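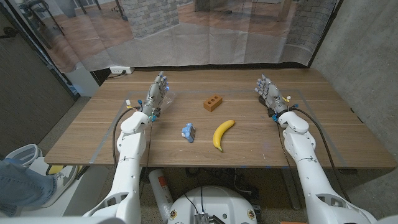
Robots and the washing-up: Kestden has a go at finding out

August 2019

I've been promised a robot that tidies up since I was small enough to be the one making the mess, so when Kuser said they were putting on an open afternoon at their workshop in Kestden, I was on the early bus. Kuser is the little firm behind the old Gulter bakery (the one with the green doors, still smells of bread if you ask me) and for the last couple of years they've been trying to get two-armed machines to do the sort of jobs most of us do without thinking. Clearing a table, putting things back in a box, filling a shelf.

The short version is that they can do a bit of it, slowly, and I had a lovely time watching.

First up was tidying. The job was to pick up a few small toys one by one and drop them in a tub, which my niece can do in four seconds when there's a biscuit in it. The machine took just over three minutes. It got a plastic banana first time, and I'm not ashamed to say I clapped. A toy brick was harder. The fingers closed on it, it swivelled, they let go and had another try, and on the third go up it came. Everyone in the room leaned forward at the same time, it was like watching snooker.

What surprised me was how much of the trouble is in the hand. I'd always supposed the clever bit was the thinking, but the engineer doing the talking said they spend far more of the week on grip. Press too hard on something soft and you squash it, too lightly and it slides off. A banana and a brick want completely different handling, and you and I sort that out before we've even touched them. The machine has to be shown over and over. They reckon it took around 1,000 goes to get one simple pick-up working well enough to show the public, and then somebody changed the lamp in the room and it got noticeably worse for a day!

Then came folding, and oh dear. A tea towel was laid out flat and the arms made a decent first fold, a proper crisp one, and then the second fold turned into a sort of pasty. They tried again and got a different pasty. I've got a drawer full of those at home, so I wasn't going to judge, but if you're hoping to hand over the ironing pile any time soon I'd keep hold of your ironing board.

The shop-floor side looks a good deal further on. Leckie, the hardware people on the ring road, have been letting Kuser try a machine in their back stockroom after closing, moving small boxed items out of crates and on to shelves. Same boxes every night, same shelves, no toddlers, no cat. In the last trial it was given 211 boxes and put away all but 12 without help. The ones it missed were mostly the shrink-wrapped packs, which throw the light about and seem to confuse it. A person on the same job would have been finished and had their coat on hours earlier, mind you, and one of the Leckie staff told me quite cheerfully that she'd raced it and won by a mile.

I did ask the question you'd expect, which is whether anyone's job is going. Leckie's answer was that the trial is only on the overnight restock, which they have trouble filling anyway, and that they haven't decided whether to carry on with it. I'd have liked something firmer than that, and I said so. We'll see what they say when the trial finishes in September.

As for the home, Kuser aren't selling anything and wouldn't be drawn on a price. They did say a kitchen is about the worst place you could pick to start, what with every one being laid out differently and half the contents being breakable. Loading a dishwasher came up a lot in the questions (mostly from me). They've tried it with plastic plates. They haven't tried it with anybody's good ones.

So can machines do the chores yet? Some of them, if you've got the patience and you leave the lamp alone. I came home and cleared my own table in under a minute and felt terribly smug about it, then spent the rest of the evening wondering how I knew how hard to hold a mug.

There's another open afternoon planned for September at the Kestden workshop, free to get in, and children are welcome if they keep behind the rope. Tea was 50p and the flapjack had gone by the time I got to it, so go early. Parking is round the back of the bakery, entrance on the left after the bottle bank.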